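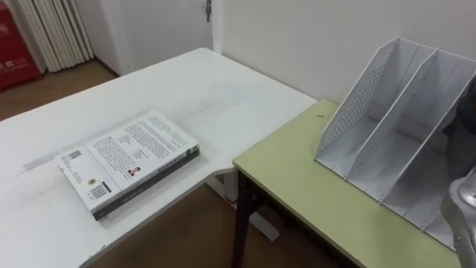 Ritu Kaushik spent nine years teaching other people's textbooks before she wrote one. Her introduction to bookkeeping for small shops came out in July from Onura, a small press that prints mostly trade manuals. It sells mainly to evening students and people running their own stores. The back cover, she says, took longer than any chapter. A book lying on a white desk with its cover full of small text, a barcode and a QR code looks finished, but every block of that text has to be written by someone. "I rewrote mine until my editor took it away from me," she said.

The editor was Nuwan Jayasinghe, who had asked for a manuscript of 169 pages and was sent one of 700. Kaushik had included the full history of sales tax in two states. "He called and asked who that was for," she said. "I said it was for me. So it went."

She wrote in the mornings, 90 minutes at a time, before her first class. The worked examples come from a hardware store in Jeltitz where she kept the accounts in her twenties. The prices have been changed and so has the owner's name, but the missing receipts are real. "He kept them in a coffee can. We did the whole year from that can."

Students who tried early chapters found errors in the depreciation tables. Kaushik fixed those and added a page on leases that one of them, Gayan Majumder, had asked for. She left the chapter on payroll alone, although Jayasinghe thought it was dry. "It is dry," she said. "Payroll is dry. You still have to pay people on time."

The first printing is nearly gone and a corrected one is planned. She has also started on a second book, about inventory, and has promised Jayasinghe it will be short. So far she has the outline and 2 chapters. The tax history is still in a drawer at home.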